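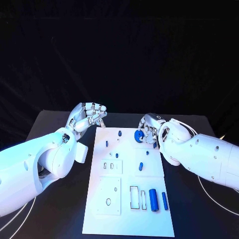 The form had one text field left, and it would not take my mother's address. I had been at it since lunch. The field was marked required, with a little red star, and its maximum length was set to 20 characters, a number somebody at Siddiqui had picked years ago when the company only shipped inside the county. My mother lives on Narnero Terrace, in the back unit, and that alone runs over. I opened the template, found the attribute, and sat there with my fingers curled over the keys like the white jointed hand above that board, touching nothing. I was a contractor. I was allowed to change labels and colors. I was not allowed to change limits.

I wrote to the help desk and got ticket 1617. The reply came in a minute and said the limit matched the database column, and the column belonged to Gallum.

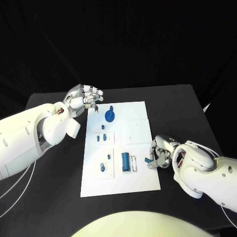
The Short Field
Fiction | Posted by the author, 10 January 2025

Gallum was the old system. It ran in the basement and printed the labels. No one on my floor had touched it, but everyone had a story about it, and in all the stories it won. I took the stairs down with a notebook and a cup of coffee.

The woman at the desk had the table open on her screen before I sat down. She scrolled past 600 customers, then stopped and turned the monitor so I could see. Every long address had been cut at the same place. Streets had lost their last letters, and apartments were gone.

"Where do the packages go?" I asked.

"To the front unit," she said. "People walk them over."

I thought about that. My mother had told me in November that the neighbor kept bringing her things, and that he was a nice man, and that he stayed for soup. I had figured he was lonely.

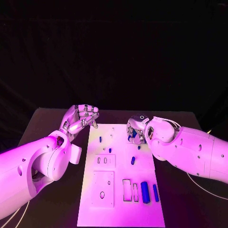

"Can you make it longer?" I said.

"I can make it 175. It takes a minute. Then you change yours and it all goes through." She had her hand on the mouse. "You want it?"

I said yes. It was a bug and I was paid by the hour to care about bugs. She typed the line and ran it, and the screen said 1801 rows affected. I went back up and asked for permission to change the limit. It came before five. I typed in my mother's whole address, back unit and all, and the red star went away.

I called her that night. I told her the packages would come right to her door from now on.

"Oh," she said. She was quiet — I could hear the pot lid going on the stove. "Well, that's good, honey. Does he know?"

I said I didn't think anybody had told him.

"Then I'll go over," she said, and she asked me to hold on while she found her shoes.

Filed under: Short Fiction, Office Stories, Web Forms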